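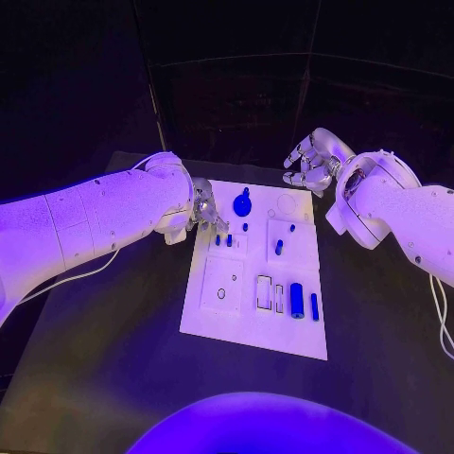 by Corinne Haldane

I got to Vonora early, so she put me to work sorting zippers. That's how it goes at Rowlands, the sewing pattern shop she took over from her aunt, and I loved every minute of it (I can't sew a button on straight, by the way).

"People walk in wanting one thing," she told me, pulling out a drawer that stuck twice. "A dress their mother had in a photo. They don't know the number, they don't know the year, they just draw me the collar."

And does she find it? "Usually! Collars are easy. Sleeves I have to think about."

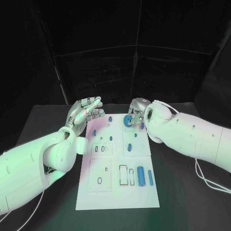
Left hand open, the other arm reaching in from the right.

She has strong feelings about tissue paper. Never iron it hot, never fold it against the old creases, and please don't tape it. "I bought 300 patterns from a house in Luvier last June and every single one was taped. I sat on the floor and said bad words." 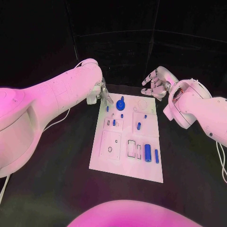
The one she won't sell

Of course I asked! It's number 503, a swing coat with 6 buttons, and it hangs behind the register in a plastic sleeve. She made it up in green wool for her first winter in town and wore it until the elbows went.

"Somebody offered me silly money. I said you can trace it here, on my table, and I'll make the coffee." They traced it. The coffee was terrible, she says, and I can back her up on that.
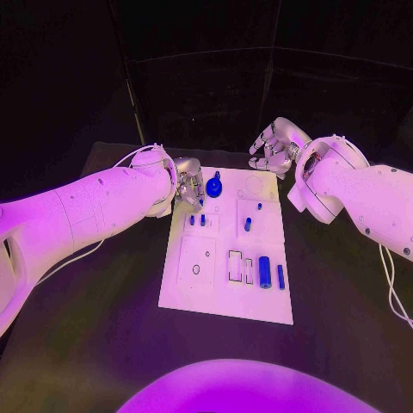

Starting out

Her advice for beginners is to skip the apron. "Everybody starts with an apron and then they own an apron. Make pajama pants. You'll wear them that night."

Evening classes start again on 1st September, in the back room, and you'll need to bring your own scissors. I've signed up. Pajama pants, flannel, probably crooked.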